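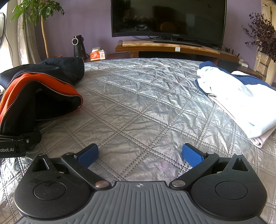
I swear the packing part of any trip takes me longer than the trip itself! We're off to Runthorpe in March, only 2 nights, and I still managed to lose a whole evening to it. My system (if you can call it that) is to put everything on the bed first and only then let it near a bag. So the silver quilted bedspread disappears bit by bit, clothes folded on the right, light blue on top of the navy with something pale pink at the bottom, and the black bag with the orange lining over on the left. I love an orange lining. You can find a sock in there!

The bedspread came from Nundivitz, by the way, a few people asked after my last bedroom post. It was $70 and it does crinkle when you sit on it, but I'm so used to it now that I'd miss the noise.

Still to find: my good sweater, the phone charger, and the book I promised myself I'd finish (stuck on page 26, don't ask). I'll let you know how Runthorpe is when we get back, and whether I wore the pink thing at all.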